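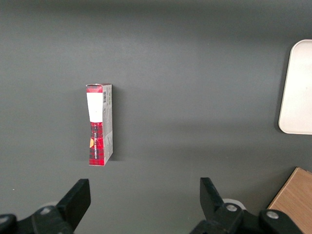
The plaid box, fingers open.

12/17/19
Today I worked again on the rules for the gripper cell. Dario Fiore wants them on one page before February, and I have six already. The one I like most is simple: before the arm closes, the fingers must stand wider than the object, and the person at the table keeps both hands behind the line. In Drodville they allowed one hand inside for small corrections. I wrote to Javier that I don't agree with this, and I hope I was not rude.

Rule four gave me trouble. I wanted to say "the label must face up or to the front," but a tall box can stand in many ways. I changed the sentence three times. We have almost 2000 runs in the log and very few say how the box was placed, so now the operator must write it down each time.

Tomorrow I ask Dario about the stop button.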